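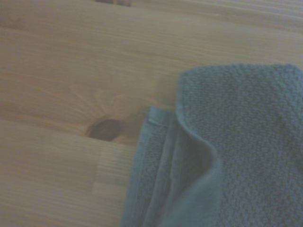
Towel on the pine bench, Losside workshop.

Folding towels with an arm, evenings only. "Five months in," the builder says, "and I still dream about hems." 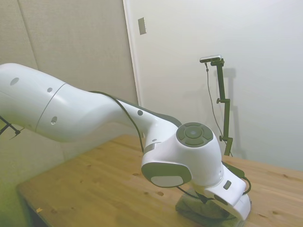
3 min read

Budget was 2,000, long gone. The code is called Rokness – third rewrite since October. "First two were junk. Corners kill you, the layers slide adn you get a pocket."

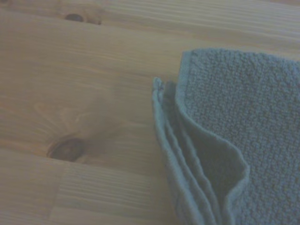
Losside Makers – Robotics Club

Next up, a better grip on one layer. "Just one. Thats all I want."

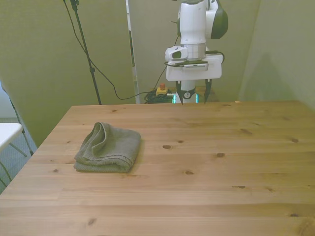 Arm, pine table, folded towel.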